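Forums > Workshop and Stores > Trays, Bins and Containers > Tray rims keep splitting at the corners, what spec should we ask for?
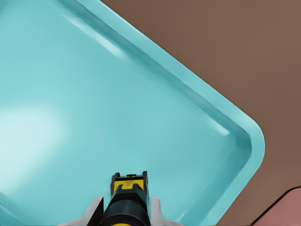

Grandside Stores and Handling Group

haldane_l
We run shallow plastic trays between goods-in and the kitting benches at the Gesbridge site. Same general form as the turquoise one at the top: flat floor, rounded corners, a channel where the floor meets the rim, then a lip outside that. We hold 2938 of them across both buildings and the scrap rate has gone up since the last change of supplier. Failure is nearly always a crack starting at a corner, on the outside of the lip, running inwards until it reaches the channel. After that the corner flexes and the tray won't sit square in a stack.

I have to write a purchase spec by the end of July. At present the spec is one line giving outside size and colour. I'd like to add material, wall thickness and corner radius, and some sort of acceptance test. What do other sites ask for?
Lewis Haldane

pennant77
What material are you on now? If the old ones were polypropylene copolymer and the new ones are homopolymer, you have your answer without going any further. Homopolymer is stiffer and feels better in the hand when the rep passes it over, but it goes brittle in an unheated building. Ask for the grade on the certificate. "PP" by itself is useless.

haldane_l
Certificate says PP. No grade.

pennant77
Then get the grade. They will have it, because the moulder buys it by grade.

mouldshop_bev
I'd look at the corner before blaming the resin. Corners on this kind of tray are where the melt fronts often slow down, and if the gate has moved between the old tool and the new one you can end up with a weld line sitting exactly where the load goes. Take a cracked tray and hold it up to a strong lamp. If the crack follows a faint line that you can also find on an uncracked tray, it's a tool problem and no change of grade will cure it.

Corner radius helps, but which radius? There are at least two on any tray: the one you see in plan, going round the corner, and the small one inside the channel at the foot of the rim. The second does most of the damage when it's too tight. Anything under 2 mm there and I would send the drawing back.

stackwright
Agree on the inner radius, disagree on how much it matters in this case. He says the crack starts on the outside of the lip and travels in. A tight channel radius would start a crack in the channel and send it outwards. Wrong direction.

Outside of the lip means impact. People are dropping them on a corner, or knocking the stack against a roller stop.

mouldshop_bev
He says it starts on the outside. Has anyone looked with a glass? By the time a crack has gone through both walls most people guess the direction from whichever side they happen to be looking at.

haldane_l
Fair question. I looked at a box of scrap this morning. On most of them I could not say with any confidence. On the ones with a short crack it is only in the lip and has not got to the channel yet, so I'm fairly sure of the direction for those.

stackwright
That settles it for me. Impact, with the cold making it worse.

mouldshop_bev
It settles it for those trays. The long ones could be a second mode.

ironbark_stores
Different question. How are they washed? We had the same complaint at Futanholm and spent months arguing about suppliers. We were putting trays through the tunnel washer with a degreaser meant for metal parts, at a temperature well over the label. Polypropylene shrugs off most things but hot detergent plus a stressed corner is not kind to it over a few hundred cycles. If your trays are polyethylene it matters a good deal more, stress cracking is a known weakness there.

haldane_l
Cold hose and a mild detergent, then stood on edge on a rack. No tunnel. The washing has not changed in years.

ironbark_stores
Stood on edge on what? If it's a wire rack with the tray resting on one corner, and they're racked full of water, that's a point load every time.

haldane_l
Slotted rack, long edge down. Can rule that out I think.

tarn_and_co
Coming at it from the buying side. You can write the best spec in the country and it will do nothing unless it has a test in it that your own goods-in people can carry out. Ours reads, more or less:

- Material: PP impact copolymer, grade to be stated on each delivery note.
- Wall: nominal and minimum, measured mid-floor, mid-side and at each corner of the lip.
- Colour: by reference chip, held by both parties.
- Flatness: tray empty on a surface plate, feeler gauge at the corners, after 24 hours at room temperature.
- Drop: empty tray, corner down, from bench height on to concrete, after a night in the cold store. No visible crack.
- Stack: loaded stack left over a weekend, no permanent set in the bottom tray.

The drop test is the one that pays. It takes ten minutes and it has rejected two batches for us.

pennant77
Drop from bench height is vague. Give a figure.

tarn_and_co
Ours says 900 mm. Use whatever your benches are.

stackwright
I would also want it dropped loaded. Empty trays bounce. Nearly all the real damage is done with 8 or 10 kg in them.

tarn_and_co
Loaded drops are not repeatable. The load shifts, it lands flat half the time, and the supplier will dispute every failure. Empty, cold and corner down is less like real life but you get the same result twice running.

stackwright
A repeatable test of the wrong thing. But I take the point about disputes. Strap the load down with a block and you get most of both.

mouldshop_bev
On wall thickness, be careful with "minimum" at the corner of the lip. If you push the moulder to thicken it you get sink marks and trapped stress, and you can make the cracking worse. Ask for an even wall and let them choose the number within a band. An even wall round a generous corner beats a thick one every time.

Also ask whether there is regrind in it. A bit of clean regrind does no harm. A lot of it, of mixed history, shows up as exactly what you have: a tray that looks right and fails early.

haldane_l
How would I find out about regrind other than by asking?

mouldshop_bev
Melt flow test at an outside lab, compared with the data sheet for the grade. A big shift says the material has been through the machine too many times. It isn't proof but suppliers tend to get talkative once you have a number.

quarry_lane
Does colour come into it? We found the pale blue-green trays faded quicker than the dark grey ones near the roof lights and went chalky on the lip. I put it down to the pigment.

pennant77
Pigment and stabiliser together. Dark grey usually has carbon black in it, which protects the plastic. Pale colours rely on whatever UV package was added, and that costs money so it gets left out on trays sold for indoor use. If any of yours live under a skylight or out in the yard, put UV stabilised in the spec. If not, don't pay for it.

haldane_l
All indoors at Gesbridge but the far end does have roof lights. I'd rather keep the colour. It marks kitting trays from returns and people know it.

ironbark_stores
Keep the colour then. Retraining a shift costs more than the stabiliser.

quarry_lane
Not convinced by that, we swapped colours over one shutdown and it was forgotten in a fortnight. Depends on the site.

tarn_and_co
What did the old supplier charge against the new one? You don't need to post it, but if the new trays are 40 per cent cheaper then the material has to come from somewhere. Weigh them. An old one and a new one on the same scales.

haldane_l
Weighed them. Old tray is 52 g heavier. Same outside size as near as I can measure. I had not thought to do that before.

stackwright
And there it is. Thinner wall.

mouldshop_bev
Or the same wall with the ribs taken out from underneath, or a lighter lip. Cut one up. Hacksaw across the corner at 45 degrees, sand the face, measure it with a caliper at the lip, the channel and the floor. Do the same to an old one.

haldane_l
Done, one of each. Floor is the same within what I can read. Channel is the same. The lip on the new one is thinner all the way round and it tapers further at the corner. No ribs on either.

pennant77
So Bev and stackwright are both partly right, which must be annoying.

mouldshop_bev
One tray of each is not a sample. Cut five.

haldane_l
Will do five. Draft wording so far, comments welcome:

"Tray to be injection moulded in PP impact copolymer. Grade and regrind content to be declared. Lip wall to be even around the full perimeter including corners, within the band shown on the drawing. Internal radius at foot of rim not less than 2 mm. Sample trays from each batch to pass cold corner drop, empty, at the height stated, without visible cracking."

Bensaid have quoted against it already and asked for the band on the lip wall, so I need to settle that.

tarn_and_co
Add how many trays per batch are to be dropped and what happens when one fails. Otherwise the first failure turns into a month of emails.

stackwright
And put "visible" under a stated magnification or say naked eye. Somebody will bring a microscope.

pennant77
Chase the grade before you settle the band. The right wall depends on it.

haldane_l
Chased again today. Will post the grade and the five sections when I have them.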